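Posted in March by the Quaye Street Pantry newsletter desk

We use cookies to remember your reading preferences. Accept | Manage

Spring swap shelf is back, and we need your spare kitchen things

Well, friends, we made it through another winter, and what a winter it was for the pantry! Between the holidays and the end of February we packed 402 boxes, which is a good many more than last year, and I still can't quite believe how many of you came out in that awful sleet to help us carry them to the cars.

Now that the weather is turning, the swap shelf is opening again in the hallway at Sollis Hall, every Thursday from 4:30 until the soup runs out. If you're new here, it works very simply – bring a kitchen item you no longer use, take one you'd like, and if you have nothing to bring just now, please take something anyway. Last spring 184 households found something they could use, and I went home with a pie dish I've grown very fond of.

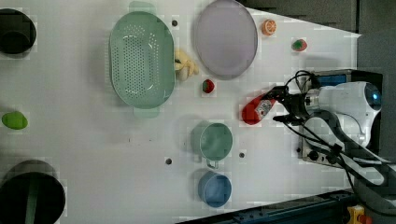 We are always short of saucepans with lids, can openers and sharp peelers, and always a little too rich in coffee mugs (bless you all, but please hold the mugs until May). The Bemov bus stops right outside, and there are 14 parking spots around back if you're bringing something heavy. Come hungry, too – the soup is leek and potato.

Contact the newsletter desk | © Quaye Street Pantry | Back to top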